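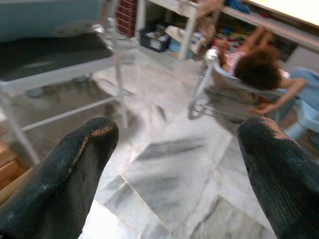 Lurkstead Community Garden
Minutes of the spring meeting, 2018-03-25

In the chair: Hélder Antunes
Notes: Tianyou Long

Hélder opened the meeting and thanked everyone for coming out in such miserable drizzle. We had 11 plot holders present, plus two people from the waiting list who had asked if they might sit in and were told they were more than welcome. Apologies were received from the Kovalow family, who are moving house and hope to be back with us by the time the beans go in.

Minutes of the last meeting
Read and agreed, with one correction. The plum by the east fence is a damson, and Tianyou is sorry for calling it otherwise all winter.

Water
This took up a good part of the evening, as it usually does. The standpipe near the Serrano Street gate is dripping again, and the puddle under it has now reached the path. Hélder has had a quote from Domavico for $700, which covers a new valve and moving the pipe over to the drier side of the shed. There was a long and very friendly discussion over whether we could do the job ourselves over a weekend. In the end it was felt that the digging was within our powers and the plumbing was not, so Hélder will ask Domavico what they would charge if we dug the trench for them beforehand. Decision held over until he hears back. 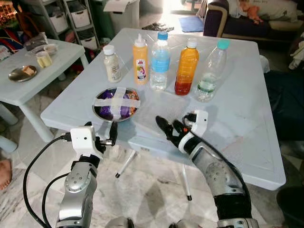 Until the pipe is fixed, would everyone please close the tap all the way and give the handle that extra quarter turn. Hoses are to be coiled on the hook after use.

Compost
The middle bay is ready and it's lovely stuff, dark and crumbly all the way down. Plot holders may take two barrow loads each to begin with, and whatever is left at the end of March goes on the shared beds. Please, no more citrus peel or cooked food in the left-hand bay. Eggshells are still fine if you crush them.

Plot fees
Fees stay at $60 for a full plot and $30 for a half. A suggestion that we should allow payment in two parts was warmly received and agreed without a vote. Anyone who would like to do this should have a quiet word with Tianyou.

Seed swap
Last year's swap went so well that we'd like to do it again, with a little more table space and labels that don't smudge. Envelopes should have the variety and the year on them. There was a special plea for more climbing peas, and for fewer zucchini, of which we seem to have a lifetime's supply.

Other business
The shed key was found in the shed. A spare will be cut.
Somebody has left a good pair of green gloves on the bench by plot four, and they'd like to go home.

Action points
Hélder: write to Domavico regarding the trench.
Tianyou: update the waiting list, get the key cut.
All: weed the strip outside your own plot, please.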